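Disassembly Cell Working Group — Minutes
Fault review meeting, 20 July 2020

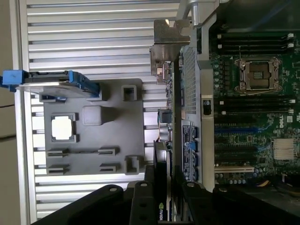
Wrist camera view, open Dell workstation with the air shroud and a drive carrier in view.

Present: cell operations, controls, safety, parts recovery, and a representative from Pralov (grippers) by phone. Apologies from purchasing.

The meeting opened at the bench beside the cell and moved to the lunch room once the compressor started up.

1. Minutes of the last meeting

Accepted with one correction. The May minutes gave the new light curtain to the Soltis line. It is on the Pladon cell, where it has been working very nicely.

2. The shroud fault

Operations gave the account. The Pladon cell was partway through a batch of desktop workstations when the arm closed on a plastic air shroud, began its lift and kept lifting with one side of the part still caught under a drive carrier. The force limit should have stopped the move. It didn't, and the arm carried on until the carrier sprang free and landed outside the tray, well inside the fence. The operator hit the stop and did everything right after that: key out, air off, tag on, photos before anything was touched. The group wants it recorded that this was excellent work.

Nobody was inside the fence and nobody was hurt. Damage was one cracked shroud, a bent guide pin on the gripper and a drive carrier that parts recovery thinks can still be sold as is.

Controls has been through the log and this is where it gets interesting. The force limit for plastic parts is set at 80 newtons. The log shows a peak of 107, and the stop signal was never sent. The limit was being read from the wrong recipe. When the cell changes over from small form factor machines to workstations, it loads a new recipe for the pick points and a second one for the forces. The first loaded. The second timed out and the cell went ahead with whatever was in memory, which was the recipe for steel side panels. It gave no warning at all.

Controls was able to make it happen again on the test controller by pulling the network lead during changeover. It failed the same way every single time, to great delight around the table. A fault that can be repeated on demand is a fault that can be fixed.

3. Discussion

Safety asked whether this counts as a failure of a safety function. Controls said no: the force limit in the recipe is a process limit and the rated limit in the robot's own safety controller is separate, set higher, and was never reached. Safety accepted this but pointed out that operators have been treating the process limit as though it were a safety one, and that the wording on the cell's screen encourages them to. It says "SAFE FORCE ACTIVE" in green. Agreed that the wording has to go.

Operations raised the second half of the problem. Even with the right limit, the arm should not have been trying to lift the shroud with a carrier across it. The pick order for workstations has the carriers coming out first, and the vision check between steps is supposed to confirm it. The check looks for the shroud, finds it, and passes. It never asks whether anything is lying on top.

There was a long and very lively talk about how to fix this. Three ideas were put forward:

Train the vision check on overlapping parts. Parts recovery has offered the image archive, which stands at roughly 4,000 pictures and has never been labelled for this. A big job, but everyone could see other uses for it.

Use colour. Some carriers have a bright blue handle, and blue against grey plastic is about as easy a target as the camera will ever get. Controls could have a rough version going in an afternoon. Operations warned that blue turns up in plenty of other places in these machines, expansion slots and small latches included, so the search would need to be kept to the shroud area. It would also miss any carrier with a plain handle.

Add a short test lift. The arm raises the part a few millimetres, pauses, and compares the load with what a bare shroud should weigh. Pralov said the gripper already reports what is needed and the feature is simply switched off. This got the warmest reception of the day.

The group settled on the test lift and the colour search together, with labelling to follow as time allows.

Parts recovery asked that nobody lose sight of the processor sockets. With the shroud off and the processor out, the socket is exposed, and a loose carrier dropping on it would cost far more than a cracked piece of plastic. Could the arm bring lifted parts out to the side, away from the board? Controls thought so and will look at the path. It may add a second or so to the cycle. No objections.

4. Gripper inspection

Pralov has gone over the inspection photos. The guide pin is to be replaced. The housing looks sound from the photos, but Pralov would like the cover bolts checked for torque before the cell runs again, and the fingers measured against the gauge. Pralov will send a new pin and a spare. Operations asked whether the softer finger pads could be tried at the same time. Pralov was keen, and will put 2 sets in the box.

5. Soltis line

The Soltis line uses the same changeover routine and so has the same fault waiting in it. It has only been running one type of machine and has had no changeovers, so it may continue on that basis. The changeover button is to be locked out until the fix is in. Operations will put a notice on the panel today.

6. Björklund visit

Björklund is still planning to come and see the Pladon cell. There was a question about whether to put the visit off. The feeling was strongly against. Björklund runs similar equipment and would likely be glad to hear about the recipe fault before meeting it at home. Safety will write up a one-page summary with the log trace on it, and controls offered to do the network lead demonstration live on the test controller. Visitors to stay behind the yellow line as usual.

7. Restart of the Pladon cell

The cell stays tagged out until all of the following are signed off:

Changeover stops with an alarm if either recipe fails to load.
Recipe name and force limit shown on the screen, in place of the green message.
Guide pin replaced, bolts and fingers checked.
Test lift switched on and tried on scrap shrouds, both free and deliberately trapped.
Operators on both shifts shown the new screen and what the alarm means.

Hand disassembly will cover the backlog in the meantime. Operations reports that the hand benches are going well and that a few people are quietly enjoying the race against the old cycle time.

8. Actions

Controls: changeover alarm, new screen wording, test lift, colour search, side path for lifted parts.
Operations: lockout and notice on the Soltis line, bolt and finger checks, scrap shrouds set aside for the trial.
Safety: incident report, one-page summary, short talk for each shift on process limits and safety limits.
Parts recovery: assess the drive carrier, make the image archive available, suggest labels.
Pralov: pins and pads to be shipped, setup notes for the load reading.

9. Other business

The near-miss book is full and a new one is needed. Safety was thrilled by this, as a full book means people are writing in it — the last one took far longer to fill.

Somebody has been storing coffee in the spare parts cabinet. Please move it.

Next meeting to be held at the cell once the trapped shroud trial is ready to watch. Controls will send round the time.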